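How do I stop terrazzo print wallpaper lifting at the corners?
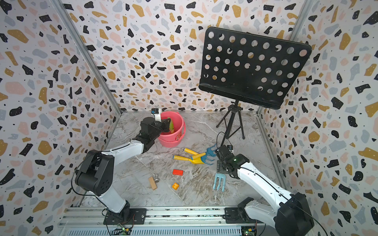 Terrazzo print on three sides, metal posts in the corners

Posted in Walls and Decorating
Humaira Usmani

I want to paper our downstairs loo in a terrazzo print, the off-white sort with black, mustard and pink flecks. I did a test in the cupboard under the stairs first and the paper has come away at both inside corners. It went on in April and by the end of the month there was a gap behind it that I could get a finger into. The flat parts of the wall are fine.

What I used: paste-the-wall paper, ready-mixed paste from a tub, and a roller. The walls are plaster, painted years ago with something slightly shiny. I took each length right round the corner in one piece, as I didn't want a join to show. The cupboard isn't heated and backs on to an outside wall, but I can't find any damp.

Three questions really. Should I have cut the paper at the corner? Do I need to do something to the shiny paint before I start on the loo? And would a strip of metal or plastic trim down the corner hold it, or does that just hide the problem? I have one full roll left and part of another, so I would like to get it right this time.

14 people found this useful

Blandine Pons

Yes, cut it. Inside corners are hardly ever straight, and a full width taken round one will pull tight as it dries and lift off the angle. I have hung paper for a living and I never take more than a narrow strip round.

Measure from the edge of your last length to the corner at the top, middle and bottom. Take the widest of the three and add 7 mm. Cut the length to that width, hang it, and brush the extra into the corner and on to the next wall. Then draw a new plumb line on that next wall and hang the offcut to it, so it covers the 7 mm. You lose a sliver of the pattern. With a scattered print like terrazzo you won't see it from the doorway, whereas on a stripe you would.

Seal the overlap with overlap adhesive. Ordinary paste does not stick well to the face of a vinyl paper, and if yours is wipeable it is probably vinyl.

The shiny paint matters too. Wash it with sugar soap, rinse, let it dry, then rub it down with 120 grit until the shine has gone. Wipe off the dust. After that put on a coat of wallpaper primer and leave it overnight. Skipping this is the usual reason for paper coming off in sheets, though yours sounds more like the corner.

For the cupboard, slit the paper down the corner with a new blade, paste behind both sides with a small brush, and press it back. It may overlap slightly where it has been under tension. That is fine.

nyanda_lane

I just used trim. Works ok. Get the angle type and stick it down the corner with grab adhesive, mine was white plastic. Cut the paper short of the corner both sides and the trim covers the edges. Doesn't need to be perfect.

Only thing is the skirting, you have to notch the bottom or it sits proud.

Prindton Pete

Agree with Blandine on cutting, but check the paste as well. Some tubs of ready-mixed are only meant for light papers and the small print on the back will tell you. I had the same trouble in a back bedroom and changing to a heavy-duty paste sorted out the corners, with no trim at all.

Also turn the heating down in the loo while it dries and keep the window shut. If it dries too quickly the seams open up. Mine needed a full two days before I put the radiator back on.

On the trim, I would leave it off until the paper has had a few weeks. You can always add it later, but it is a pain to get off once it is glued over the edges.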